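Prilardについて

こんにちは、Prilard(プリラール)です。駅の通路とか、病院の待合室とか、市場の二階とか、もともと絵を見るつもりのない人が通る場所に、小さな展覧会をつくる仕事をしています。

会社概要のページって、だいたい理念から始まりますよね。わたしも最初はそう書こうとして三日くらい机の前で固まっていました。でも理念らしい理念が出てこなくて、結局、ふだんお客さまに電話で話しているような調子で書くことにしました。長いです。お急ぎの方は下のほうの「ご相談の流れ」まで飛ばしてください。

はじまりのこと

わたしはもともと内装の会社で図面を引いていました。店舗の什器とか、看板の取り付け位置とか、そういう仕事です。美術の学校は出ていません。絵を描くのは今でも苦手で、打ち合わせで描く馬はいつも犬と言われます。

きっかけは、フェリー乗り場の待合室でした。欠航になって四時間待つことになって、本も持っていなくて、仕方なく壁を見ていたんです。そこに港の古い版画の複製が何枚か掛かっていて、最初は時間つぶしのつもりが、だんだん船の帆の張り方が一枚ごとに違うことに気づいて、桟橋にいる人の荷物が気になって、気がついたら隣に座っていた知らないご夫婦と「この人は怒っているのか笑っているのか」という話で盛り上がっていました。美術館であんなに長く一枚の絵の前にいたことは、それまで一度もなかったと思います。

ただ、その版画、掛け方がひどかったんですよ。額は傾いているし、蛍光灯がガラスに映り込むし、解説の紙は床から測って二メートルくらいの高さに貼ってあって、背伸びしても読めない。ああ、これは図面の仕事だな、とそのとき思いました。絵を選ぶ人はちゃんといたのに、壁のことを考える人がいなかった。だったら壁のほうをやろう、と。

それで会社を辞めて、しばらくは看板屋さんの二階を間借りして一人でやっていました。最初の仕事は歯医者さんの廊下です。水彩の小品を六点。椅子に座って見る人と、立って通り過ぎる人とで目の高さがぜんぜん違うので、結局二段に分けて掛けました。あの廊下は今も続けさせていただいていて、季節ごとに入れ替えに行きます(ついでに歯も診てもらっています)。

名前の由来

よく聞かれるので書いておきます。Prilardに意味はありません。辞書を引いても出てきません。屋号を決めなければいけない日に、音の感じだけで決めました。フランス語ですかと言われることが多いのですが、違います。あとから「プリ」で始まると電話で「プリン」に聞こえるという弱点が判明しまして、領収書の宛名が「プリン アート様」だったことが二回あります。

今していること

いまは15か所の常設の壁をお預かりしています。ここでいう常設は、作品がずっと同じという意味ではなくて、壁がずっとそこにあるという意味です。作品のほうは三か月から半年で替わります。

場所の内訳は、交通関係が多いです。バスターミナル、地下鉄の連絡通路、小さな空港の搭乗口の手前。次に病院と診療所、それから図書館の階段、銀行のロビー、変わったところでは温水プールの受付横というのもあります。プールは湿気があるので原画は絶対に無理で、陶板に焼いた複製を使いました。見に来てくださった方に「泳いだあと髪を乾かしながら見るのがちょうどいい」と言われて、そんな鑑賞のしかたは考えたこともなかったので、嬉しかったです。

原画を掛ける場所と、複製にする場所は、最初にはっきり分けます。人通り、日光、湿度、夜間に鍵がかかるかどうか。このあたりを見て、無理だと思ったら原画はお断りしています。せっかくなら本物を、とおっしゃる気持ちはとてもよくわかるんですけど、西日の当たる壁に素描を掛けるのは、わたしにはどうしてもできません。複製でも、寸法を原寸に合わせて、紙の質感を近づけて、ちゃんと額に入れると、足を止めてくださる方はいます。

これまでにお掛けした作品は、貸し出しの原画と複製を合わせて423点になりました。台帳は最初のころ手書きだったので、初期の分は字が汚くて、自分で書いたのに読めない作品名がひとつあります。「○○の朝」までは読めるんですが、何の朝なのかがわからない。心当たりのある画家の方、ご連絡ください。

Gratexの通路のこと

代表的な仕事をひとつ、と言われたらGratex(グラテックス)の連絡通路を挙げます。Gratexは駅とバス乗り場と立体駐車場がくっついた建物で、三階に75メートルの長い通路があります。窓がなくて、片側が全部壁。初めて下見に行ったとき、あまりにまっすぐで、ちょっと笑ってしまいました。

管理の方のご希望は「明るくしてほしい」の一言でした。照明を増やすのかと思ったら、そうではなくて、気分のほうだとおっしゃる。これは難しいです。明るい色の絵を並べればいいかというと、通勤の朝に黄色い絵が延々続くのは、たぶんしんどい。

いろいろ考えて、十九世紀の旅の絵にしました。馬車、宿屋、川の渡し、市の立つ広場、遠くに見える町。移動している人たちの絵を、移動している人たちに見てもらう。通路の入口のほうには出発の場面を、奥へ行くほど到着の場面を置きました。反対から歩いてくる人には逆の順番になるわけですが、それはそれで、帰り道みたいで悪くないんです。

解説は一点につき、ひと息で読める長さまで削りました。歩きながら読む方がほとんどなので、長いと後ろの人とぶつかります。最初に書いた解説は長すぎて、試しに自分で声に出しながら歩いたら、読み終わる前に次の次の絵まで来ていました。それで文字を大きくして、内容は絵の中のひとつのことだけに絞りました。「この橋はもうありません」とか「左端の子どもは片方だけ靴を履いています」とか。そのくらいで十分で、あとは見る方が勝手に続きを考えてくれます。

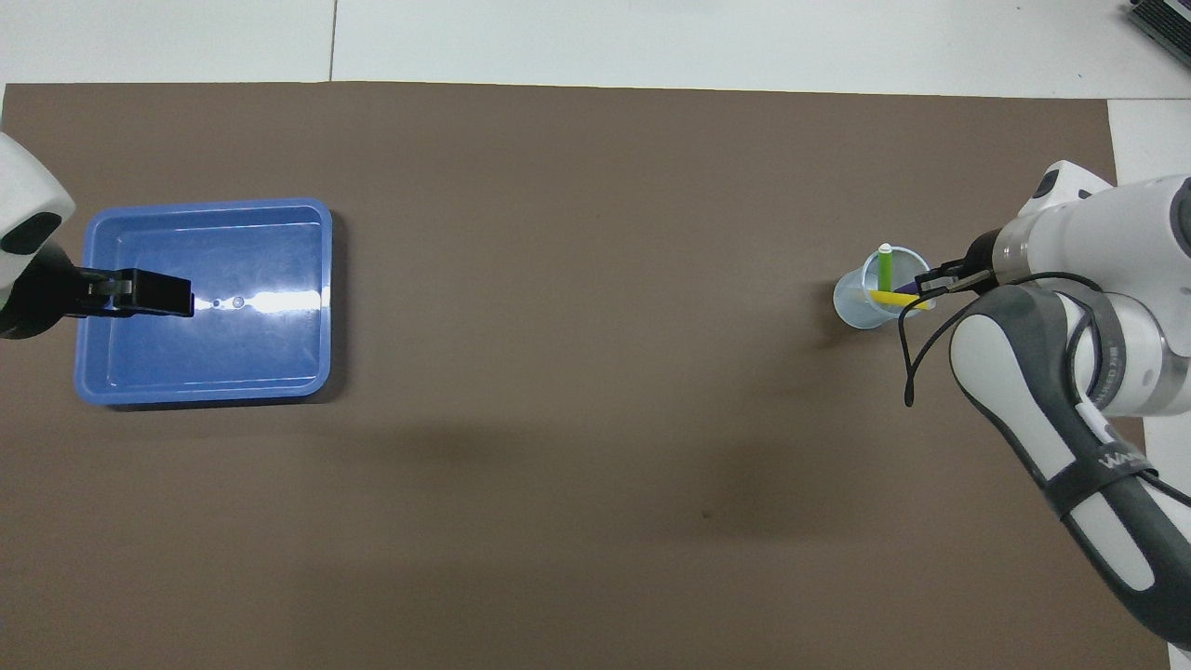 「毎朝あの通路を通ります。渡し舟の絵のところで、いつもあと何分あるか時計を見る癖がつきました。絵が替わったら、どこで時計を見ればいいんでしょう」というお便りをArabzadehさんからいただきました。

これ、替えるときに本当に悩んだんです。入れ替えは予告どおりにするのが決まりで、渡し舟も次の展示では外す予定でした。でも同じような声がほかにもいくつか届いて、管理の方とも話し合って、結局あの一点だけは同じ位置に残しました。次の展示は静物画が中心だったので、果物と水差しの並びに突然渡し舟が出てくるという、順番としてはおかしなことになっています。事情を知らない方からは「一枚間違っていませんか」と何度かご指摘をいただきました。間違っていません。時計の場所です。

Arabzadehさん、お元気でしょうか。遅刻していませんように。

Boviaという小さな額

もうひとつ、Bovia(ボヴィア)のことも紹介させてください。これは展覧会ではなくて、うちで設計した額の名前です。

公共の場所に絵を掛けるときに一番困るのが、実は額なんです。美術館用の額は前面のガラスが重くて、人が肩をぶつけるような通路には向きません。かといって市販のポスターフレームだと、薄くて軽いかわりに、反りが出たり、照明が映り込んだりします。あと、簡単に外せてしまう。

Boviaは、縁の幅を細くして、前面を反射の少ない樹脂板にして、裏の金具を専用の道具でしか外れないようにしたものです。角は丸くしました。小さなお子さんが頭をぶつける高さに掛けることもあるので、ここは譲れませんでした。試作は何度もやり直していて、最初の試作品は丸くしすぎて、石けん置きみたいだと言われました。今の形に落ち着くまでに一年半かかっています。

奥行きは41ミリ。これより薄いと金具が入らず、厚いと車いすの方が通路の端を通るときに肘が当たるので、この数字になりました。たった数ミリの話を工場の方と延々していたころが、思い返すと一番楽しかったかもしれません。

額だけの販売もしています。ご家庭用には少々大げさですが、教室や集会所に掛けたいというご注文はときどきあります。色は白、灰、濃い茶の三色です。赤がほしいというご要望も多いのですが、赤い縁は絵より先に目に入ってしまうので、今のところ作っていません。気が変わったらここに書きます。

作品を貸してくださる方へ

原画の貸し出しは、個人の収集家の方と、作家ご本人と、地方の小さな美術館からお願いしています。お預かりするときは必ずこちらから伺って、その場で一緒に状態を確認します。傷やしみがあっても大丈夫です。あるものをあると書いておくことが大事なので、小さいことでも遠慮なく教えてください。わたしも見つけたら全部書きます。以前、額の裏から古い映画の半券が出てきたことがあって、それも記録して、元の場所に戻してお返ししました。

運搬は自社の車で、二人一組で行います。保険はこちらで掛けます。展示が終わったあとは、どのくらいの期間、どんな場所に掛かっていたかをまとめた冊子をお渡ししています。薄い冊子ですけれど、寄せられた感想も載せるので、これを楽しみにしてくださる方が多いです。「祖父の絵がバス停で褒められるとは思わなかった」というお返事をいただいたときは、事務所の壁に貼ろうかと思いました。貼りました。

若い作家さんからの売り込みも歓迎しています。ただ、すぐにはお返事できないことがあります。場所が先にあって、そこに合う作品を探すという順番で仕事をしているので、いい作品なのに合う壁がない、ということがよく起きるんです。一年後に突然こちらから電話をすることもあります。そのときはびっくりしないでください。

謝礼についてもよくお問い合わせがあるので書いておくと、原画をお借りする場合は必ずお支払いします。「見てもらえるだけで宣伝になるから」という理由で無償にしていただくことはありません。場所のご担当の方にも、最初のお見積もりの段階でそうお伝えしています。

子どもと歩く日

年に何回か、近くの小学校と一緒に、通路を歩きながら絵を見る日をつくっています。先生の代わりに説明をするのはわたしなんですが、正直なところ、説明はあまりしません。絵の前で「どれに乗って帰りたい?」と聞くだけです。馬車がいいという子もいれば、歩いて帰るという子もいて、川に入って泳いで帰ると言い張った子もいました。

次回は7月を予定しています。学校単位のお申し込みが基本ですが、ご家族での参加も空きがあればお受けします。歩きやすい靴で来てください。通路なので走ると叱られます(わたしも叱られたことがあります)。

うまくいかなかったこと

いい話ばかり書くのもなんなので、失敗のほうも。

銀行のロビーで肖像画の展示をしたことがあります。選んだ作品はどれもよかったんです。ところが、窓口で順番を待っている方が、肖像画に見られている感じがして落ち着かないとおっしゃる。お金の相談に来て、知らない人の顔がずらっと並んでいたら、それは確かに嫌ですよね。予定の半分の期間で風景画に替えました。今なら最初にロビーの椅子に座って一時間過ごします。そのときは立ったまま寸法だけ測って帰っていました。

図書館の階段では、作品名の札を踏み面の近くに付けたら、読もうとして立ち止まる方で階段が詰まりました。三日目に付け直しています。

それから、連休前に入れ替えをして、脚立を現場に置いて帰ったことがあります。戻ったら、脚立のそばで写真を撮っている方がいて、作品だと思ったそうです。申し訳なくて、脚立ですと言い出すまでに少し時間がかかりました。

ご相談の流れ

まずはメールかお電話で、場所のことを教えてください。広さがわからなくても、どんな人が何のために通る場所か、それだけで十分お話ができます。

そのあと下見に伺います。時間帯を変えて二回行くことが多いです。朝と夕方では、光も人の歩く速さも違います。下見の費用は、通える範囲なら頂いていません。

ご提案は、図面と、作品の候補と、お見積もりをまとめてお渡しします。候補は多めにお持ちしますので、ピンとこないものはどんどん外してください。全部外されたことも一度あります。そのときは持ち帰って、選び直しました。

掛ける作業は、場所が閉まっている夜か、人の少ない早朝に行います。規模にもよりますが、通路ひとつなら一晩で終わります。始まってからも月に一度は見回りに行って、傾きと埃と電球を確認します。傾きはほんとうに、なぜあんなに傾くのか不思議なくらい傾きます。

お見積もりまでは無料です。予算が決まっている場合は、先におっしゃっていただけると助かります。小さな壁なら小さな壁なりの方法がありますし、一点だけ掛けるというのも、わたしは好きです。

よくいただくご質問への短いお返事

自宅の壁もお願いできますか、というお問い合わせについて。今のところ、不特定の方が通る場所だけにさせていただいています。額の高さのご相談くらいなら電話でお答えしますよ。

展示中の絵は買えますか、というお問い合わせについて。作家ご本人がお持ちの作品で、ご本人が了承されている場合はおつなぎします。うちは手数料を頂きません。

撮影はできますか。場所によりますが、ほとんどの壁で大丈夫です。通路では、後ろから来る人にだけ気をつけてください。

働きたい、というご連絡も最近いただくようになりました。ありがとうございます。募集するときはこのページに載せます。脚立が怖くない方だと、とても助かります。

事務所について

事務所は、看板屋さんの二階から、通りをひとつ越えたところに移りました。一階が作業場、二階が机です。見学は予約をいただければどなたでも。作業中は木くずが飛んでいることがあるので、よそゆきの服はおすすめしません。駐車場は二台分ありますが、一台はたいてい運搬用の車が停まっています。

電話は平日の午前中がつながりやすいです。午後は下見や見回りで出ていることが多いので、留守番電話にお名前と場所を残してください。折り返します。

このページは2022年6月22日に書き直しました。

Prilard 代表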